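Against the Folded Edge

Most written instructions for folding a towel start in the wrong place. They assume a flat rectangle with four free corners and go on to halves and thirds. A towel out of a basket is a heap, and the work lies in getting from the heap to the rectangle. Once it is flat, the fold takes two movements.

I spent January in the linen room at Herkska, a guest house with 13 bedrooms, and timed the job with Etelka Kocsis. Spreading the towel took 15 seconds on average. Folding it took 6. The house manual gives the fold a full page and the spreading a single line: "lay flat".
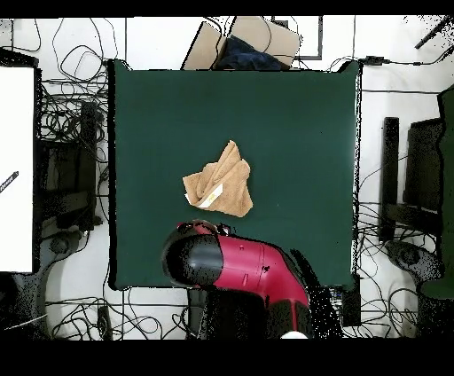

A crumpled tan terry towel, label at lower left.

The label deserves more attention than it gets. It is sewn along one edge, so it identifies an edge before any corner can be found. Kocsis takes hold beside it, runs a hand along the hem to the first corner, then goes back the other way for the second. I tried shaking the towel out instead and was slower on every run. Shaking also drops lint on the shelf below.

The surface matters too. Terry drags on a bare cotton cover and slides on varnish. A plain mat in a colour well away from that of the linen makes the hem easier to see, and should be larger than the opened towel.

Emmett Oyelaran, who wrote the manual, objects that staff pick up spreading without being taught. Some do. I would still cut his folding page by half and give the space to corners.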